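Once the survey forms were back in, we finally had something to argue about. Our question was simple enough: why do people still pay to sit in a cinema when they could wait a few weeks and watch the same film at home? I'd assumed it was the big screen. Duangjai said it was the popcorn, and she was closer than me!

We picked two places. The Loretero is the old single-screen one by the bus station, and the Mindar is the multiplex out past the ring road. Both managers let us stand in the foyer with clipboards through July, as long as we kept away from the queue. 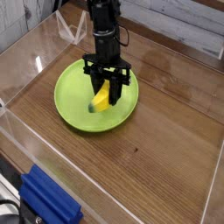 A yellow object held over the green plate.

Karthikeyan wrote the questions and I did most of the asking (he's shy, I'm not). We also got the Loretero's ticket count for the month, 3,217, which was higher than any of us had guessed. The Mindar wouldn't give us theirs, so we can't compare the two properly and I've left that chart out.

What people told us at the Loretero was mostly about the evening itself. They liked the curtain, the interval, the ice cream, and knowing the staff. At the Mindar it was seats and sound, plus the parking. Of the 20 people I spoke to on the first night there, 17 had booked on their phones and hardly any could tell me which screen they were in.
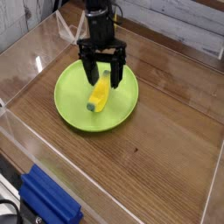 Price came up everywhere. Families at the Mindar grumbled about snacks more than tickets, and a few owned up to having sweets in their coat pockets. Wondimu wanted a whole section on this but we only had one question about food, and it was badly worded. "Do you buy snacks often or sometimes?" leaves nowhere to go if you never do. Our fault.

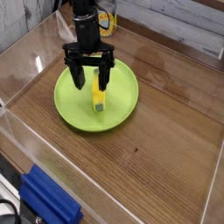

If we did it again I'd go to the afternoon showings too. We only went from 6 pm, so we missed pensioners and parents with babies completely. Teófilo has typed up all the comments and they're in the appendix, spelling left as it was.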